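**Depth segmentation keeps finding objects on my patterned backdrop**

posted by Dede Sarpong

Hi all, hoping somebody's been down this road. I've got two arms on a bench running the Wanyama planner, with Eltau doing the segmentation from a fixed colour camera. The job is picking up flat stuff, paper envelopes mostly. On a plain grey background it was lovely. Then we moved into a booth with big leafy decals on the walls, and now the object list is full of rubbish. Leaves get proposed as graspable parcels, and 3 times tonight the left arm planned a grasp straight into the side wall (I hit stop each time!). Lowering the confidence threshold made it worse, which I guess makes sense. I'd like to keep the decals if I can. Do I retrain, or is there a setting I've missed?

**Getsemaní Barajas**

Don't retrain yet! I'd put a workspace crop in front of the segmenter first. In Eltau it's the `roi_polygon` setting, and you want it drawn around the tabletop only, with a small margin at the back for taller things. Then give Wanyama the walls as collision planes. Those are separate fixes and you need both: the crop stops the silly proposals, and the planes stop the arm going there if one sneaks through.

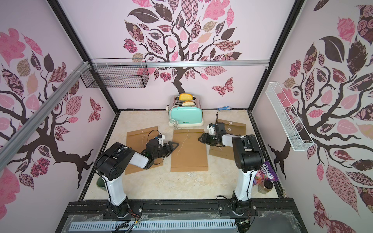 The other thing I'd check is your height filter. Envelopes are so thin that the default minimum throws them out as table noise, so people drop it to zero and then every printed swirl gets a vote. I use 3 mm and let the colour mask do the rest. Kraft paper on a pale tabletop is still a bit marginal in the evening, so lock your exposure and white balance before you touch anything else.

If it's still flaky after that, log the raw masks for 9 picks and post them, I'm happy to have a look.

**jistemus_fan**

just use Jistemus, never had this problem

**Dede Sarpong**

Crop plus planes did it, thanks heaps Getsemaní! No more leaves in the list. Height filter was at zero, guilty as charged. I'll sort out the exposure tomorrow.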